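What Should We Buy? Equipment Planning for the Cloth Sorting Project
Student project report, December 2020
Paula Văduva, with Máté Lengyel and Natalina Mancuso

When we started in September I figured the buying part would take an afternoon. You pick a robot arm, you pick a gripper, you send the list to our supervisor Sigrun Dalen and you go home. Well, no! My first list was basically the Cundau catalog with prices next to it, and it came back with "what is this one for?" written beside almost every line.

So we turned it around and began with the task, picking up pieces of fabric from a messy pile and sorting them by color. For that we only need hand-held grippers at first (one per hand, so two per person), and the arm can wait until next year's budget. Máté was a little heartbroken about the arm.

The table was my favorite argument. Natalina wanted a proper square bench from Plurkberg, and I wanted to keep the big white one with the rounded edge. I won, mostly on price, and I still think it's a nice surface for this. Gray, pale yellow-green and royal blue cloth all stand out on it, even heaped up and crumpled.
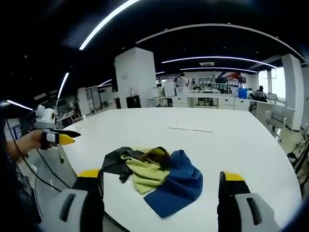 What went on the list

Two pairs of grippers, so that two people can work at once. Spare fingertips, 8 of them, from Sipos. Longer cables, which I forgot completely on the first list and which Lajos Kerekes from the workshop made me add (thank you, Lajos). More cloth in different weights, because thin fabric folds in a totally different way from a thick towel and we want both. Storage drives, 6 to begin with.

What we left off

The arm, the Plurkberg bench and a Hekum lighting kit. I'd still like the lights, but I couldn't explain on paper what they would get us, and Sigrun wouldn't have let that one through.

Delivery is quoted at 7 weeks for the grippers, and the spare tips ship separately. Máté is keeping the order sheet from now on.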